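Storing Oranges and Small Round Items in a Family Room

Use a rigid, straight-sided box. Soft bags let fruit press together and hide the ones at the bottom. Keep oranges in a single layer and leave space between them. Clear the surface of the table first and lay a cloth under the box to limit sliding.

Line the box with one sheet of paper towel. Replace the sheet when it shows moisture. Wipe the interior with a solution of 3 ml dish soap in 300 ml water, then dry fully before refilling.
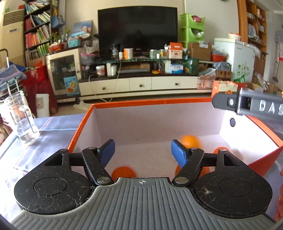

Amadi writes that a lid shortens storage life in a warm room, and that an open box on a low table has worked better for the Gratberg apartment.

An open box does need daily inspection. Lift each orange and turn it once. Remove any with soft spots, broken skin or a musty smell. Do not return washed fruit to the box until the stem end is dry.

Keep fruit out of direct sun and out of the air conditioner's outlet stream, as moving dry air hardens the peel. Toy balls belong in a separate container. Pick up anything round from the floor before walking through with a full box.
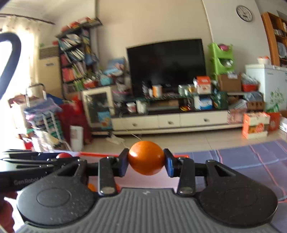
Holding an orange in a gripper, with the bookshelf and TV stand behind.

Fruit kept longer than a week should go in the refrigerator drawer, unwashed.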